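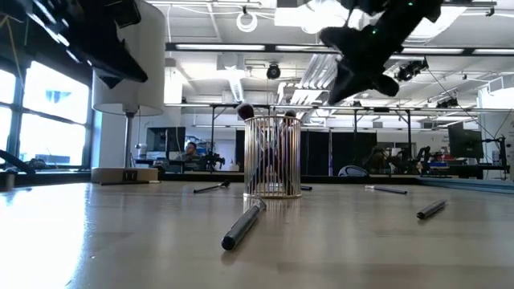 Handout 4: What a demonstration is worth
Set reading: Tiedemann's chapter on teaching by remote control. Bring objections.

Last week Hajar El Khatib made the case for teaching tasks by demonstration: a person drives the arms, the arms record, a model learns to copy. I have three doubts, and the brush task will serve for all of them.

First, the operator. Putting a makeup brush in a wire holder looks like one skill. Ask two operators to do it and you get two. Ida Petersen goes in from above, Helmut Ostermann drags the brush towards himself first. Average those and you may have a motion that neither would use.

Second, the wrist view. Supporters say it shows what the hand needs to see.
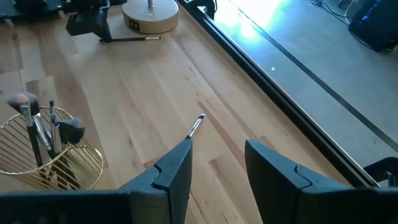

Perhaps. But fingers hide things, most of all in the last centimetre, and the operator fills the gap from memory. The recording keeps the movement and loses the memory.

Third, the count. In the Lolus exercise we start from 200 demonstrations. Papers like to quote such totals. Ask how many were thrown away, and who decided.

For Sunday evening, by email: pick one doubt and describe a test that could prove me wrong. Half a page. "Collect more data" will be sent back.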